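Gripper Comparison, Work Package 2: Progress Report
Prepared for the Flultar project board, 27 Mar 2024
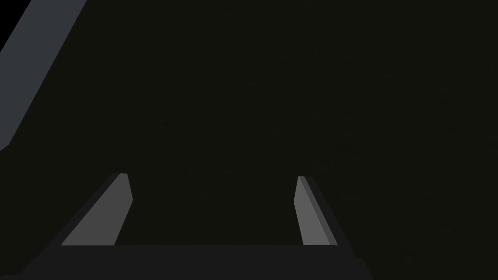
This report covers the work done since the kickoff. The first part of the comparison was planned entirely in simulation, and that part is finished except for one set of reruns. Bench work on the real arm is due to start in April.

What we set out to do

The board asked for a recommendation on which two-finger gripper to buy for the Flultar packing cell. Two candidates are under review. We refer to them by the names used in the proposal: Jolla, the parallel-jaw design with short pads, and Ahonen, the angled-finger design with longer, tapered fingers. Both are driven through the same controller so that differences in the results come from the hand and not from the software.

Work completed

The simulated cell is built and running. It contains the arm, the tool flange, the hand and its wrist camera, and a plain work surface. Both hands can be swapped in with a single setting, and the controller does not need to be restarted between them.

We ran 2000 simulated grasps with each hand on the agreed part list. The list includes the small cartons, the pouches and the round caps from the proposal. We left out the long trays. Neither hand opens wide enough to take them across the short side, and gripping them by the rim is a separate problem that we have put off until the bench stage.

A grasp is scored as good if the part is lifted, carried to the drop point and released inside the marked zone. Anything else is scored as a miss, including cases where the part is carried safely but lands outside the zone. That is stricter than the rule in the proposal. The packing line has no way to correct a badly placed part, so the looser rule would have made both hands look better than they would be in use.

Results so far

On the full part list, Ahonen completed 70 percent of its grasps and Jolla completed 66 percent. The gap is small and should not be used on its own to choose between them. The misses are of different kinds. Jolla mostly fails on the pouches, where the short pads fold the edge of the material and lose it during the lift. Ahonen mostly fails on the caps. Its longer fingers make contact near the tips, and the cap rolls out sideways.

Cycle time is nearly the same for both. Ahonen needs a slightly higher approach to clear neighboring parts, but it opens and closes a little faster in the model, and the two effects more or less cancel out.

Wrist camera

The camera took more time than planned. With the first mounting position, the palm took up too much of the view and the fingertips hid the part during the last stage of the approach. We moved the camera back and tilted it, which keeps both fingertips in view when the hand is open. There is still a weak spot. When the hand is low and close to a dark surface, there is very little contrast for the part finder to work with, and it sometimes returns nothing at all. We tested a lighter surface color in the model and most of the dropouts went away. The real bench top is dark, so we would like to cover it with a matte gray sheet before the April tests.

We also had to change the lighting. The default light in the simulator left the area under the hand almost black. A second light has been added beside the arm base, and the reruns mentioned at the start use this setup. They will tell us whether some of the early misses came from the camera and had nothing to do with the grip.

Problems and delays

The project is around 6 working days behind the original schedule. Most of that went to the camera. The rest was spent on the finger model for Ahonen, which arrived with the pad surface facing the wrong way. Contact forces were meaningless until that was fixed, and the runs made before the fix have been thrown out and are not included in the figures above.

The force limit on the controller is still set to a single value for all parts. This is fine for cartons but too high for the pouches. Wenance, who supply the controller, have sent a version that takes a limit per part. It is installed on the test computer but has not been tried with either hand.

Spending

Spending is within the approved amount. The simulation license and the computer upgrade came in as quoted. The money set aside for spare finger pads has not been touched and will be needed once bench work begins.

Next steps

Finish the reruns with the new lighting and update the results table. Try the per-part force limit on pouches first, then caps. Mount both hands on the real arm and repeat a shorter version of the part list, starting with cartons.

Decisions needed from the board

We ask the board to approve the gray bench cover, which was not in the original budget but can be paid for from the small equipment line. We also need to know whether the long trays are still required for the first cell. If they are, a wider hand should be added to the comparison before the bench tests are scheduled - adding it later would mean setting up the arm a second time.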